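Speaker notes: Dispatching demand-response shuttles from a shared depot
Session 4, room B, March 8, 2025
Pin-yu Su

Slide 1. Title
Introduce the operator: Wirach, paratransit and employee shuttle service, 83 vehicles, one depot at Cesness. Scope of the talk is dispatch and vehicle assignment. Fares and procurement are out of scope. Questions at the end, except on definitions.

Slide 2. Definitions
Pull-out: vehicle leaves the depot gate. Deadhead: miles driven with no rider on board, including the run to the first pickup. Slack: scheduled minutes between the end of one trip and the start of the next. Read these slowly. Half of last year's questions came from mixing up slack and layover.

Slide 3. Baseline
Before August, assignment was fixed. Each driver had a vehicle and each vehicle had a zone. Weekly deadhead was 2790 miles. The Flosberg zone had the worst ratio, with long runs out along the river road and short trips once there. Show the zone map, then move on.

Slide 4. What changed
Fixed zones dropped for midday service only. Morning and evening peaks kept as they were. Vehicles are now assigned by next available location. Wheelchair lift vehicles are held in a separate pool and released to general trips at 30 minutes before pickup if not requested. Explain the release rule twice.

Slide 5. Slack settings
Start value was 12 minutes for all trips. Too long in town, too short for Flosberg. Current values: 8 in town, 17 outside. Dialysis returns get no fixed value and are dispatched on call.

Slide 6. Results
Weekly deadhead down by 500 miles. Late pickups flat. Missed transfers at the Lo terminal went up in the first two weeks, then returned to the earlier level after the transfer window was widened. State that fuel data is not in yet. Do not give a savings figure.

Slide 7. Driver feedback
139 written comments received. Most concern vehicle handover: seat position, mirror settings, fuel level, trash. Second group concerns break locations. With no fixed zone, a driver can end up far from a usable restroom at break time. We added break locations to the dispatch screen as a hard constraint.
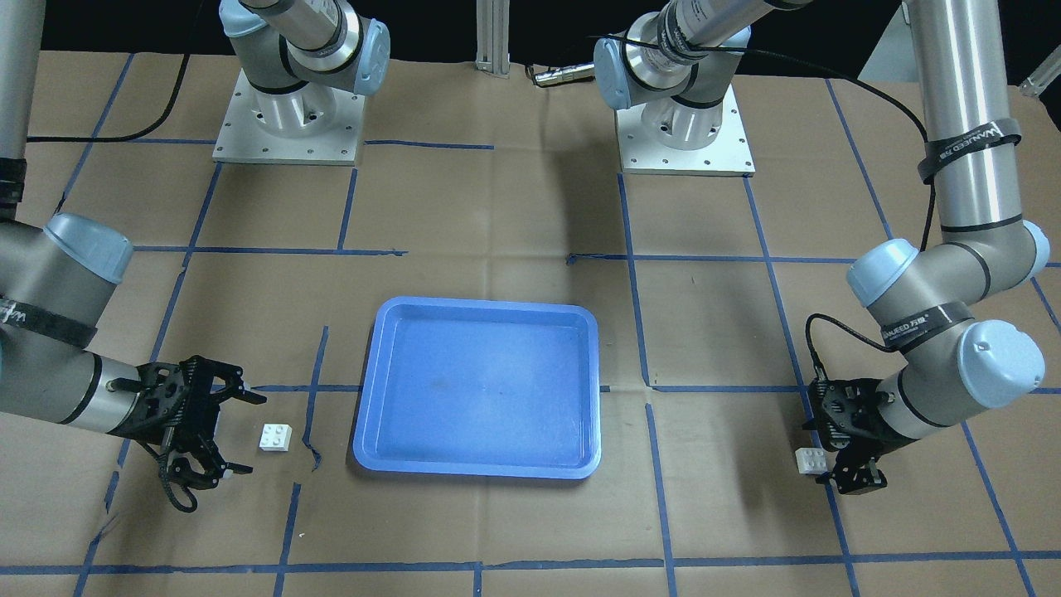 One driver wrote that the midday trips were fine but the handover took longer than the schedule allowed, and asked for five more minutes on the clock before each second pull-out. We granted three. Review is still open.

Slide 8. Open items
Lift pool size on Fridays. Radio dead spot north of Flosberg. Whether the release rule should apply to standing orders. If time is short, skip to the radio item.

Backup slide: slack table by zone, only if asked.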